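# Refinishing a light wood tabletop - oil or poly?

**dovetail_dan54**

I have a light wood table that gets used as a desk, a craft table and now and then a dinner table. The finish is worn in the middle and water leaves marks. I want to strip it over the summer and put something on it that will last. I don't want it to turn yellow or orange. I like the pale color.

Choices so far are a hardwax oil (Lencho, the matte one) or a water-based poly from Skonero. I've used oil on a cutting board and that's all the experience I have.

**gritty**

Water-based poly. Three coats, light sanding between coats, leave it alone for a few weeks before you put anything heavy on it. It stays close to the bare wood color. Oil on a table that sees water glasses is a lot of upkeep.

**marnie_k**

Disagree with gritty. I had poly on a kitchen table and it looked fine until it got one deep scratch. You can't spot repair it so the scratch was there until I sanded the whole top. With hardwax oil you sand the bad place, wipe on more, and buff it out. I have done this on mine twice and I can't find the spots now.

The upkeep is one evening a year. I do it in November when the windows are shut and the table isn't moving anywhere.

**gritty**

One evening a year is one evening more than poly. And he said craft table. What happens when glue gets on oil?

**marnie_k**

It comes off with a plastic scraper. Paint is worse, I'll give you that. Acrylic paint left overnight will take some finish with it.

**oldshop_301**

Before you buy anything, is it solid wood or veneer? If it's veneer you don't have much to sand and you should use a chemical stripper or leave the old finish on and scuff it. Look at the end of the board. If the grain lines on top carry on over the edge it's solid.

Also what color is the room? Pale wood next to a warm wall looks a lot more yellow than it is. People blame the finish and it's the paint.

**dovetail_dan54**

Solid as far as I can tell, the lines go over the edge. The wall behind it is dark teal. Two pictures of the table.

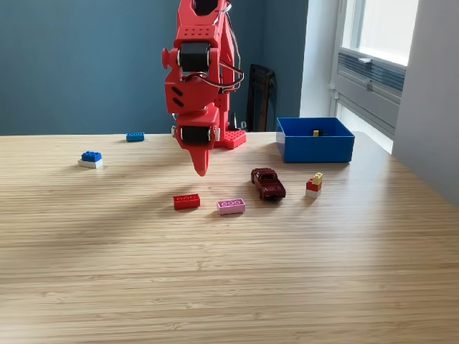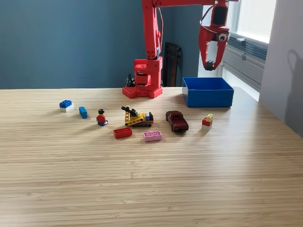 *The tabletop, both pictures. The wall color shows in the second one.*

**oldshop_301**

OK, teal will make the wood read warmer than it would next to white. Keep that in mind when you do test patches. Do them on the underside but then tip the table up and look at them against that wall, in daylight and again with the lamps on.

For the sanding, start at 100 grit if the old finish is thick, then 150, then 180. Stop at 180 for oil. If you go finer the oil doesn't soak in well and you get a patchy surface.

**tablesaw_tess**

I'd go to 220 for either one. Never had a patchy surface from it. I think the 180 rule gets passed around because it's printed on the can.

**oldshop_301**

It's printed on the can for the hardwax oils because there are hard waxes in it and they need some tooth. Plain oil you can take as fine as you want. Different product.

**tablesaw_tess**

I've used Lencho at 220 on two tables. Both fine after four years. But do what the can says, it's your table.

**plainjoe**

Has anyone used Tindine? It's sold as a raw wood look oil. It has a small amount of white pigment in it so pale woods don't darken. I put it on a shelf and it did keep the color, but it's a shelf and nobody eats on it.

**marnie_k**

I tried the sample size. Good color. The pigment settles so you have to stir the can every few minutes or the last section comes out different from the first. Mine did. Wipe all the extra off within ten minutes too or it goes chalky.

**gritty**

So now it's stirring, wiping, ten minutes, and once a year after that. Poly.

**lastside_hobby**

I run the tool desk at Lastside and we have work tables finished both ways. The poly ones look better from the door. The oil ones look better up close. After heavy use the poly wears through in the spots where people rest their arms and you get gray patches that don't wash off. The oil wears too but we just top it up.

One thing that hasn't been said: oily rags. Lay them flat outside to dry or put them in a metal can with water. Don't ball them up and leave them in the trash. They can catch fire without a spark.

**gritty**

Agree with that part.

**dovetail_dan54**

Thanks all. I got sample cans of Lencho and Tindine and did patches on the underside on 6/21/19, two sanded to 180 and two to 220. The Lencho is a bit darker than I wanted but smoother. The Tindine is almost the same as bare wood. I can't see a difference between 180 and 220 on either one, but I only have one coat on.

Second coat tomorrow. Then I'll leave a wet glass on each patch overnight.

**tablesaw_tess**

Use a cup of coffee for one of them. Water is the easy test.

**plainjoe**

Post the Tindine one when it's dry. I want to know if it rings.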